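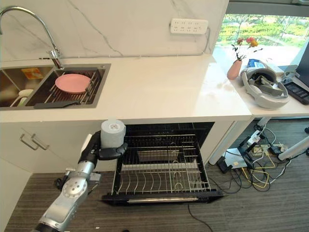 The Grukstead kitchen project
Report by Salvador Amaral, 16th January

What I wanted to find out

My project was about how people put things away in a kitchen that's also half an office. I picked the one at Grukstead because the worktop runs straight into a desk, and I'd already lost a mug there – twice!

I kept a diary for 29 days and wrote down where things ended up after washing-up. By the end I had some 3,073 words of notes, most of them about cups, and a sore wrist from writing on my knee.

Where things get left

The sink is the main culprit. People rinse a plate, prop it on the rack and wander off, even when the dish drawer has plenty of room. I do it too, so I'm not pointing fingers (well, maybe at Garcia, who leaves spatulas everywhere).

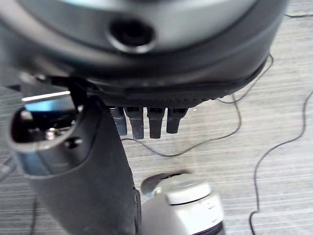
Dropped things were the other half of my diary. Teaspoons mostly, plus lids, and once a whole bag of rice. The floor is light grey, so a dark lid is easy to spot but a teaspoon can hide for ages. I found two under the units in the first week and nearly trod on another. I'd like to try a dark mat by the sink in February and see if that helps.

Drying was harder to write up. Plates are easy, they just stand there. Thin, floppy things won't stay put on a rack, they sag over the rods and slide about, so I gave them a page of their own in the diary.

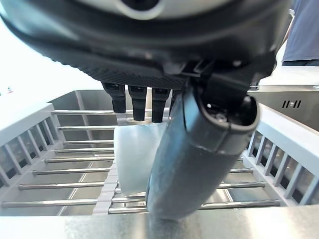 What I'd do differently

I'd start with a proper plan of the room. Mine was drawn on day two and I had the drawer opening the wrong way. I'd also ask people before moving their stuff – sorry again about the mug shelf.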